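Notebook, incident mapping desk
May 8, 2020
Entry by M. Mosoti

Recount of the Zostthorpe district displacement figures, plus fixes to the event coding sheet. Chaltu has the field call log open, so please do not edit columns F to J until she has closed it.
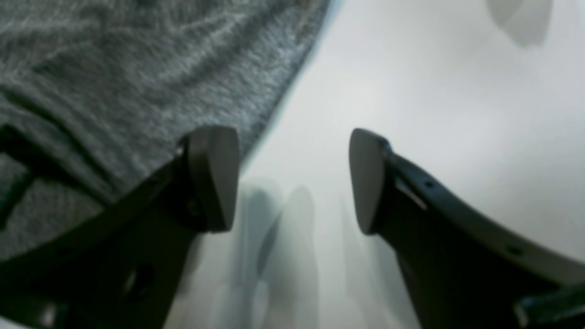
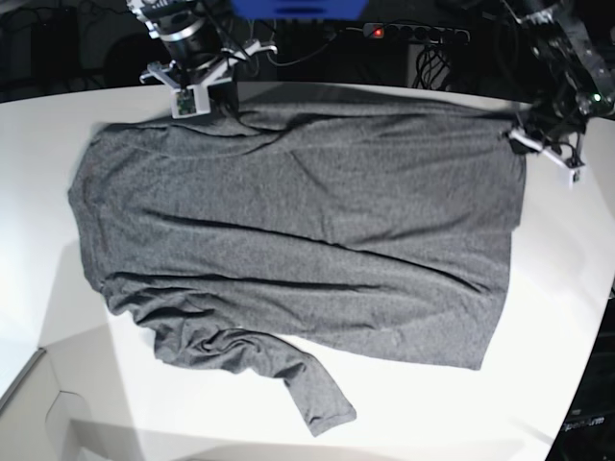 Grey long-sleeved shirt on the white table. 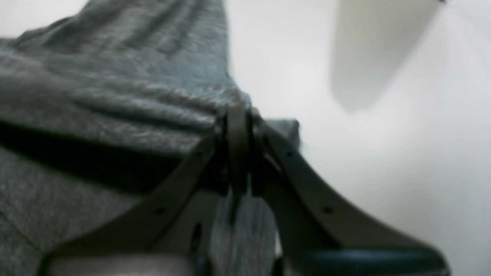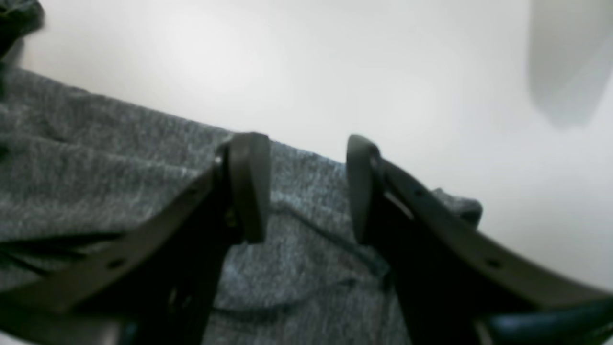
Starting count from the April sheet: 176 security events, all types. After merging duplicates on date, village and armed group we have 147. Most of the duplicates come from the Sarov road, where one ambush was logged under the police post, the market and the bridge by three different callers. Kept the police post as the location, with the other two in the notes column.

Displaced households stand at 604. This is registered households only, taken from the two school sites and the mission. Families staying with relatives are not in it. Rehema thinks we should publish a range. I would hold off until Lilian has the second set of registers from Rweyemamu, as the first set had no page numbers and two sheets may be copies of each other.

Coding changes:
- "Clash" now needs fire from both sides. One-sided attacks on farms go under "raid".
- Cattle theft without shooting stays in, code 40, but is left out of the map layer.
- Deaths: record the lowest figure given by a named source. Police and village head figures go in separate cells. Do not average them.
- "Unknown gunmen" is not to be changed to a group name on the strength of a later radio report.

Script failed twice on the merge. Cause was trailing spaces in village names pasted from the phone. Trimmed on import and it ran clean on the third go. Old output kept in the Dretura folder with the suffix _pre.

Estrella asked whether the night curfew explains the drop in evening reports. Can't say from this data. Callers also stopped ringing after dark when the mast went down, and the two periods overlap by nine days. Would need the mast outage times.

Open:
Second registers (Lilian).
Mast outage times (me).
Spelling list for villages north of the river, two versions in use.
Rerun the map layer once columns F to J are free.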